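**Wanted: storeroom sorters who don't believe in systems**

Plisby is looking for 2 people to take on the storeroom at our Cuscombe site. We have paid for shelving plans and color-coded bins before. None of it lasted past July, so please don't apply with a method you read about somewhere.

The work is plain. You open boxes, decide what stays, write down where it went, and lock up after yourself. Shifts run 8 a.m. to noon. The stock list claims 1000 items - I doubt it, and part of the job is finding out.
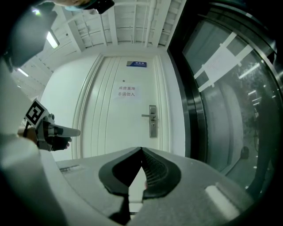 Access is the other headache. A notice taped to a door only works on people who read it, and half the staff seem to think "no entry without permission" means everyone else. You'll keep the key log, and you'll have to say no to people who outrank you.

Experience helps less than applicants think. Patience with labels matters more, and so does legible handwriting.

Send one page, no cover letter, to the Plisby office, 71 Tveit Road, Skarorthorpe. Mention the last thing you threw away at work and who objected.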